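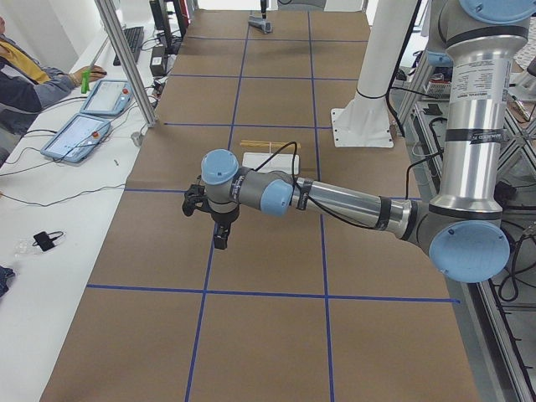 Long table covered in brown paper and marked off with dark blue tape.

2 min read

Stuvard Community Garden Association
Minutes of the meeting of 27 January 2020

Present: Rania Srour (chair), Walid Aoun, Brândușa Olteanu, Irina Sima (minutes)
Apologies: Radu Bogdan

1. Previous minutes
Approved with one correction: the hose order was for 3 reels.

2. Water
Walid has the quote for moving the standpipe to the north path. Members felt it was high. Walid to ask for a second quote. The leak by the compost bays is still open.

3. Plot fees
The fee stays at $155 for a full plot. Brândușa asked that half plots be billed in two payments. Agreed. There are 7 names on the waiting list. Irina will write to them before the spring letter goes out.

4. Seed order
Budget set at $200. Beans and squash did badly last year in the low beds and will be cut back. Rania wants more onions. Requests to Brândușa by email.

5. Shed
The lock sticks. Radu has offered to replace it. Old paint cans to be taken to the county drop-off.

6. Open day
To be held in June. Plant swap again, no raffle. Walid to check parking with the church.

7. Other business
Dogs must be on a leash inside the fence. Sign to be put up.

Meeting closed at 8:40.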